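Home | Diary | Recipes | Garden | About me

2 Jul 2024

Slept badly, too hot, and woke up with the idea that today was the day for the key drawer. I have been putting it off since April, when we moved into the place on Leltwood and everything small got tipped into one drawer "for now" (famous last words!).

Zulmira Rebelo came over with iced coffee and we tipped the whole thing out. Rubber bands, dead batteries, a takeout menu from Donati that I swear I looked for all winter, and 3 house keys that fit no door I own. One of them might be for the old Barnmont apartment - I should mail it back, and I probably won't.

Then the car keys. I grew up with a dad who fixed up and sold cars, and he never threw a key away, so when he passed his collection on to me I just kept it in a shoebox. Zulmira went straight for the Bentley one, of course, and wanted to know when I was taking her for a ride. I like the Porsche key better because of the little crest. The rest is very heavy on Volkswagen, which is Dad all over.

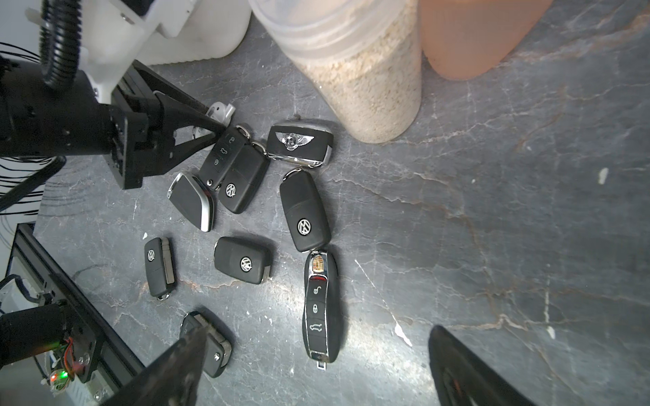

The car keys, plus a little white plastic clip I can't place.

I want to put a paper tag on each one before they go back in the box. We got as far as finding the string and then it was lunchtime, so that's tomorrow. The drawer itself looks great, though! I wiped it out and lined it with leftover wallpaper. Must call Dad tonight and ask him about the Bentley, and buy batteries.

Back to top | Contact | © Diary pages, all rights reserved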